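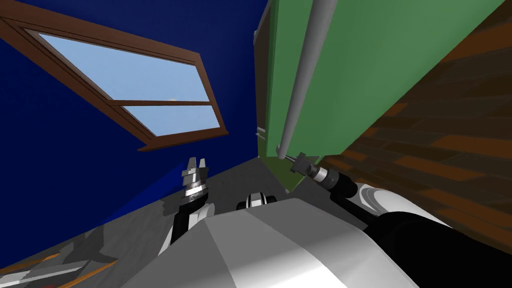

Panwood Kitchen Pack: your questions, my answers

Hi, I'm Fiachra Kinsella. I build the rooms in the Panwood Kitchen Pack and I also answer the mail, so what follows is pretty much my inbox, tidied up a bit. Last updated February 2020.

What do I get when I buy it?

A set of simulated kitchens, a two-armed robot with parallel grippers already standing in them, and a stack of small jobs for it to do. Mostly it's opening things, closing things and reaching for handles. There are 20 room layouts and 13 jobs, and any job can be run in any layout that has the right furniture. You also get the sample scripts I use myself (they're a little messy, sorry, but they run!).

Is it a video or can I really drive the robot?

You can drive it! Both arms and both grippers are yours, either from a script or from a pair of hand controllers. The cabinets have proper joints, so a door only swings if you pull it the right way. Pull it the wrong way and the gripper slides off, and you get to try again.

Why does everything look so plain?

I like it plain. Blue wall, green cabinet, brown window frame, gray floor, and you can tell at a glance which surface is which, even from a strange angle. It also keeps the pack quick on older machines. If you want something closer to a real kitchen, the Mumel texture set drops right in and swaps the flat colors for tile, paint and stone. I use it for demos and turn it off again for work.

Can I move the camera?

Anywhere you like. There's a fixed one in each corner, one on each wrist, and a free one you can fly around with the mouse. I get a lot of mail from people who tip the free camera over and can't find level again. Press Home and it goes back to where it started.

My gripper stops right by the long gray rod and won't close on it. Broken?

Probably not. Nine times out of ten the wrist is turned the wrong way, so the fingers would close along the rod when you want them across it. Back off a hand's width, roll the wrist a quarter turn and come in again. If you're scripting it, look at the approach angle before you touch anything else. I once spent a whole afternoon retuning the arm speed when the angle was the only thing wrong.

Do I have to use both arms?

No. You can park either one with a single line in the settings file. A parked arm still takes up space, though, and it will happily bump a door. I park mine raised, and if the cabinet is on the right I do the reaching with the right arm.

Can I bring in my own robot?

Yes, if you have a model file with working joints. The Cuypers importer comes with the pack and handles most of the usual formats. Wheels are fine, legs are not supported yet. Grippers with more than two fingers will load and move, but the sample jobs were written for two, so expect to do some rewriting.

How many recorded runs are included?

1353 in the full pack. The small pack has 1000 and costs less. They're the same quality, I just left out the longer jobs. Every run has the joint positions, the camera views and a yes or no for whether the job got done. I kept the failures in. Several people have asked me to take them out, and you can filter them with one switch, but please have a look at them first, they're some of the most useful runs in there.

Will what I train here work on a real arm?

Some of it, and it depends a lot on your arm. Reaching and lining up carry over pretty well for me. Anything to do with grip and sliding is a different story, and I wouldn't trust it without practice runs on the actual hardware. Go slowly the first time and keep a hand near the stop button.

What computer do I need?

A decent desktop with a separate graphics card. It does run on my laptop, with the fan going like a hair dryer and the shadows switched off.

Is there a version for schools?

Yes, it's called Duta. Same rooms, same robot, block-style programming where the scripts would be, and one license covers a whole classroom. Write to me from your school address and I'll send you the form.

When is the next update?

May, if the drawers behave. Right now they open nicely and then refuse to shut the last little bit, and I don't want to send that out to anyone. The update is free if you already own either pack.

Can I get my money back?

Sure. Tell me within a month of buying and I'll refund you, and if you feel like telling me what went wrong I'd love to hear it. The contact form at the bottom of the page comes straight to me.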